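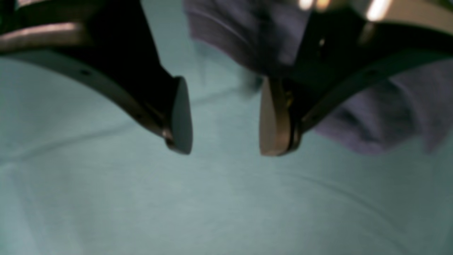 The great sheet question

Feb 28, 2026

Start with the fitted sheet, because everyone does. Four corners, all elastic, no straight edge to speak of. You hold it up by two of them and the other two vanish. Ten minutes later it's a ball, and the ball goes in the cupboard, and the cupboard door doesn't shut.

I've had a pile of ironing on the spare bed since before Christmas. Not proud of it. So when a laundry in Fistutville let me stand at their folding table for a morning I said yes before they'd finished the sentence. Jorer does hotel linen mostly, plus a few guest houses and one dentist. They get through 700 pieces on a busy day. Sheets, towels, tablecloths, the odd tabard.

First thing you notice is the table. It's high. Hip height, higher if you're short, and it's clear from end to end. At home I fold on the bed, bent over, with the cat. No wonder my back goes.

Second thing – how little anyone touches the cloth. I pat. I smooth, pat again, chase a crease to the edge and find it's gone back to the middle. At Jorer they pinch two corners, lift, let the weight pull it flat and lay it down. One stroke with the forearm. Done. Next.

Cotton first, then. Plain cotton is the easy one, it remembers where you put it. Take it off the line or out of the dryer a bit damp and it'll lie down for you. Bone dry it fights. Polycotton is more forgiving but slides about, so fold it in smaller stages. Linen wants to be left alone. Fold it loosely, accept the creases, tell visitors it's meant to look like that. Jersey is hopeless on a hanger and lovely in a roll.

Towels. Thirds lengthways, then half, then half again, fold facing out. I'd been doing halves all my life and wondering why the shelf looked like a jumble sale. Thirds hides both edges. It took me 5 towels to get the hang of it and I went home and redid the lot.

Now colour. Hotels stick to white and you can see why, it all goes in the one hot wash. The rest of us buy teal and mustard and something the packet calls oatmeal. Pale colours are kind to a small room but they do show every mark, and the soft blue-greens can go grey if you wash them with the jeans. Keep them with other pales. 40 degrees is plenty. Skip the softener on towels, it leaves a coating and they stop drying you.

Back to the fitted sheet. The way it was shown to me: hands inside two corners, seams facing you. Bring your right hand to your left and flip the right corner over it, so one sits inside the other. Run your hand down the edge to the third corner, tuck that over too. Then the fourth. You've now got all four stacked on one hand like hats. Lay it on the table, fold the elastic side in, and you have a rectangle. Sort of. Mine had a bulge. From there it's thirds again.

It does need a flat surface. In mid air it's a circus act.

Do you need gadgets? The shops think so. Hegde sells a plastic folding board with hinged flaps, good for T-shirts if you've got children who'll treat it as a toy, not much use for anything bigger. Studum makes fabric shelf dividers that clip on and stop the piles toppling, and those I did buy. A set of four. Two would of been enough for my cupboard.

What made more difference was throwing things out. I had pillowcases with no pillows. A double duvet cover for a bed we gave away. Single sheets, king size sheets, one valance, don't ask. Two sets per bed is the usual rule and it's a sound one – one on, one in the cupboard. The old ones went to the animal shelter, who take towels as well, even the bleached ones. Ring them first.

Last bit, and it's the one I've kept up. Store each set inside its own pillowcase. Sheet, cover, spare case, all in the one bag, opening tucked under. No rummaging at bedtime. If the fitted sheet is a ball in there then its a ball in there, and the door shuts.

The spare bed is clear now apart from two shirts and a tablecloth. The tablecloth is round. I'm waiting to hear back from Jorer about round.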